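Cajones, cubetas y otros destinos: el rastrillo de Penadton

Galería publicada el 16 de septiembre de 2023

Todos los veranos prometemos que el rastrillo de la asociación será pequeño. Este año entraron 428 donaciones, entre ellas 14 tostadoras, y hubo que pedir prestadas las cubetas grises de chapa de la antigua nave Prarnen, que pesan lo suyo y suenan como una tormenta cada vez que alguien deja caer algo dentro.

El sistema de clasificación lo ideó Marloes Timmermans en junio, con rotuladores de tres colores y una fe conmovedora en el prójimo. Había cubeta de cocina, cubeta de juguetes y cubeta de cosas con cable. A media mañana las tres eran la misma cubeta.

Lo de cocina se vendió bien, incluidas unas cacerolas Skernevia sin tapa y varias tapas que no eran de las cacerolas. Chin-lung Chung pasó media tarde intentando casarlas – sin éxito, pero con mucha dignidad.

Los libros, a 70 céntimos. La enciclopedia, gratis para quien se la llevara entera. Sigue con nosotros, por si alguien tiene un coche grande y poca prudencia.

La familia Ó Súilleabháin donó un perchero, compró un perchero y se fue convencida de haber salido ganando. Nos dicen que no es el mismo. Nosotros no opinamos.

Y luego está lo que no cabía en ninguna categoría, que acabó en la chapa con la pintura desconchada y un par de agujeros en el suelo. Un camión amarillo de obra, una porción de juguete rosa, un estropajo verde redondo: todo a un euro la pieza, sin regateo.
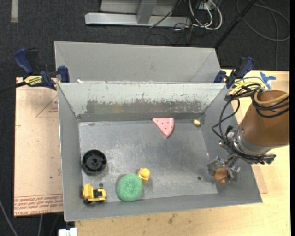 El estropajo se lo disputaron dos señoras, lo cual dice mucho de cómo está el mercado. La rueda o carrete negro de plástico no la reclamó ningún vehículo conocido. Si a alguien le falta una en casa, que escriba.

Recaudación final: 1367 euros, ya camino del tejado del local. Las tostadoras que quedan se guardan para el año que viene, cuando haremos, por supuesto, algo pequeño.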